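The Scalloped Edge Comes Back to the Linen Closet

For most of the last twenty years the safe choice in household textiles was a straight hem. Towels, napkins and pillowcases came in white, gray or oatmeal, and the edge was folded over twice and stitched flat. It held up well and was cheap to make.

That has changed. Walk through the bedding and table section of any mid-priced store and the wavy edge is on placemats, hand towels, baby blankets and throws. Pink is the color that sells first, according to the people who order it, with a dull green some way behind.

Jarmo Saarela has been cutting and finishing cloth for 58 seasons, by his own way of counting, which gives every year a spring and a fall. He runs the finishing room at Gilchrist, a small maker of household linens. The scalloped order book was almost empty when he started there. Now it fills most of his week.

"People think the wave is decoration you add at the end," he said. "You have to decide on it before you cut anything. The corners have to come out right, and they only come out right if the length of the side divides properly."

A scallop has a fixed width. If the side of a blanket doesn't hold a whole number of them, the last one before the corner is either squeezed or stretched, and the eye goes straight to it. Saarela works from the corners inward and hides the difference in the middle of the side, a little at a time. Some makers don't bother. On a cheap throw the easiest way to judge the work is to look at the corners first.

There are two common ways to make the edge. In the first, the cloth is cut to shape and the raw edge is overstitched with thread, close and dense, so that it can't fray. Fleece and other thick, soft fabrics can sometimes skip the stitching. In the second, two layers are sewn together face to face along the curve, clipped at every inward point, and turned right side out. The turned edge is softer and heavier. It takes longer, and the clipping is where beginners ruin it. Clip too little and the fabric puckers. Clip too deep and a hole opens the first time it's washed.

Gilchrist does both. The stitched edge goes on napkins and towels and the turned edge goes on anything meant for a bed or a crib.

Folding is the part customers ask about most. A straight-hemmed towel can be folded in thirds by anyone, and the stack will look tidy because the hems line up. A scalloped one shows every mistake. If the layers are off by half a scallop, the high points of one layer sit in the low points of the next and the whole side looks chewed.
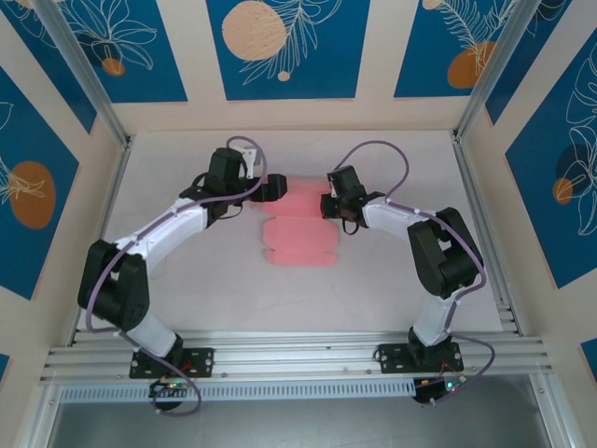

Saarela folds with the wavy sides kept to the outside, where they can be matched by hand. He lays the cloth flat, brings one end over in a band a few inches deep, checks both sides, and only then makes the next fold. He doesn't smooth with his palm. He uses the side of his hand and pushes from the center outward, so that any slack leaves through the edge and doesn't collect in a ridge under the fold.

"Three folds, done slowly, will look better than six done fast," he said. "And put it down before you look at it. Everybody holds it up in the air to check, and then it slides."

Thick cloth makes this harder. A fleece blanket springs back, and each layer adds height, so the top layer needs slightly more length to get around the fold than the ones under it. The usual fix is to make each band a little deeper than the last. Thin cotton has the opposite problem. It lies flat without any trouble, but the curves curl under after washing and need to be pulled straight while still damp.

Washing is less of a worry than people expect. A densely stitched scallop will take the same cycle as the rest of the piece. High heat in the dryer is the main thing to avoid, as the thread and the cloth can shrink by different amounts and the edge starts to ruffle. A light ruffle can be pressed out with a warm iron, working from the wrong side, one curve at a time. Fleece shouldn't be ironed at all. Lay it flat, pull the edge into shape with your fingers and leave it overnight.

Storage comes down to how deep the shelf is. Bruron, which sells closet fittings, makes its linen shelves a little deeper now than it did before, and Fastwood offers a shallow pull-out tray meant for table linens. Neither is necessary. A scalloped blanket does fine on an ordinary shelf as long as it isn't jammed against the wall, where the back edge will bend and stay bent. Stacks of 2 or 3 are enough for anything thick. With napkins the pile can go higher, but turn every other one so the bulk doesn't build up on one side.

Price is where the trend may run into trouble. A turned edge adds a good deal of labor to a blanket, and shoppers comparing two pink throws on a screen can't feel the difference. Tikex, a home goods chain that had carried only straight hems until last January, brought in a stitched version for its lowest price line and a turned version for its better one. The cheaper one sold out and has been reordered. The other is doing respectably, mostly in stores where it can be picked up and handled.

Saarela isn't bothered by the cheap ones. He has a few at home, bought by relatives, and he says the fabric is perfectly good. He did recut the corners on one of them.

For the fall season Gilchrist is adding a smaller scallop, meant for washcloths and bibs. It needs tighter curves and more clipping, and the first samples went back twice. The new width has been settled, and cutting starts once the cotton arrives. He would like the pink to be a little less bright this time, but the stores have asked for the same one.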